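Packaging and Materials, Unit 4: Flexible Pouches
Course handout, Ylva Åberg
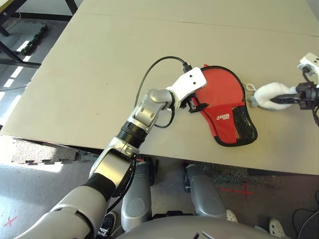 Flexible packaging covers anything that changes shape when it is filled or emptied: bags, sachets, wrappers, sleeves and pouches. This unit deals mainly with pouches. Rigid containers were covered in Unit 3, and labels come in Unit 6. Please read the section on seals before the lab.

4.1 Basic terms

A web is the continuous sheet of film that runs off a roll and into the machine. A laminate is a web made of two or more layers bonded together. The sealant layer is the innermost layer, the one that melts and joins when heat is applied. The headspace is the volume inside the pouch not taken up by product.

A gusset is a fold that lets the pouch open out and hold more. A bottom gusset gives a stand-up pouch its base. Side gussets are more common on coffee bags and pet food. A pouch with no gusset is called a flat pouch or pillow pouch, depending on where the seals run. Students mix these two up every year, so note the difference: a pillow pouch has a seal at each end and one long seal down the back. A flat pouch is sealed on three or four of its edges and has no back seal.

4.2 What the layers do

Each layer in a laminate has a job, and most laminates have more layers than you would guess by feel.

The outer layer carries the print and takes the scuffing. Polyester (PET) is common. It is stiff, clear and takes ink well, and it holds up under the heat of the sealing jaws.

The middle layer, if there is one, is the barrier. Aluminum foil is the best barrier to light, oxygen and moisture, but it cracks when it is flexed many times. Metallized film is cheaper and bends better, with a weaker barrier. EVOH is clear and blocks oxygen well when dry. It gets worse as humidity rises, so it is normally buried between layers that keep water out.

The inner layer is usually polyethylene (PE) or cast polypropylene (CPP). PE seals at a lower temperature. CPP is used where the pouch has to survive hot filling or retorting.

Do not judge a film by how it looks. A shiny silver film may be foil or metallized, and a clear film may or may not have a barrier in it. Ask for the specification sheet.

4.3 Seals

A heat seal depends on three settings: temperature, pressure and dwell time. Dwell time is how long the jaws stay closed. Raising one setting can make up for a low value in another, but only within limits. Too much heat thins the sealant layer at the edge of the seal, and the pouch then breaks right beside the seal instead of through it.

Common seal faults:

Wrinkles. The web was not flat when the jaws closed. A wrinkle can leave a fine channel from inside to outside.

Product in the seal. Powder, oil or fiber sits between the two faces. This is the most common cause of leaks with ground spices and grated cheese.

Cold seal. The faces stick but have not fused. The seal peels open cleanly with little force. (Do not confuse this with cold-seal adhesive, a coating used on chocolate wrappers. The words are the same and the subject is different.)

Burn-through. Visible shrinkage or holes, usually near a corner where the jaw runs hotter.

4.4 Testing

Seal strength is measured by cutting a strip of known width across the seal and pulling it apart at a steady speed. In our lab the strip is 25 mm wide. Record the peak force and also how the strip failed: peel, tear at the edge, tear away from the seal, or delamination. A force value without the failure mode is worth half marks.

Leaks are found with a dye test or a bubble test. The dye test shows where the channel is but destroys the pouch. The bubble test is faster and works only if there is enough headspace.

4.5 Case: Batoler

Batoler packs dried fruit in stand-up pouches. In January the company changed film suppliers, and complaints about soft, sticky fruit went up soon after. The plant first blamed the new film. Prasert Yimyam, who ran the investigation, checked 266 returned pouches and sorted them by fault. Of these, 90 had a leak at the point where the bottom gusset meets the side seal.

That spot is difficult on any stand-up pouch — four layers of film become two within a short distance, and the jaws have to close the step between them. The new film was slightly stiffer than the old one and needed a longer dwell. The barrier itself was fine. The plant slowed the line, and later fitted a jaw with a softer facing.

Questions to think about: Why would a strip test on the top seal have missed this? What would you have asked the new supplier before the change?

4.6 Reading and lab work

Read Clarau, chapters 7 and 8. The section on retort pouches can be skipped.

Lab groups are led by Nazanin Rezaei and Ching-wen Tseng. Bring your own notebook and a ruler marked in millimeters. Reports are due May 12, 2023.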